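Ticket: Play food set, sticky residue on pieces
Site: Rescombe playroom
Reported by: Brândușa Pană
Status: Open

Strawberry and orange slice feel tacky after washing. Same pieces were fine before we changed soap in November. Washed again at 8:30 with plain warm water, no soap, and left on a towel. Less tacky, but the strawberry still picks up lint around the leaves.
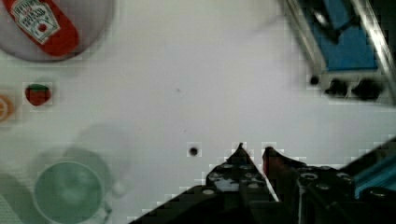

Second try was a soak for 30 minutes with a spoonful of baking soda, then a soft brush. Orange slice came out clean – strawberry needed 2 rounds. The green cup and the gray plate never had the problem, so I left them out of the soak.

Reply from Flollville supply desk: stop using the new soap on toy food and go back to the old one. Replacement fruit can be ordered if the coating is damaged.

Update, 4 p.m.: old soap is back at the sink. Will check the strawberry again after the next wash before ordering anything.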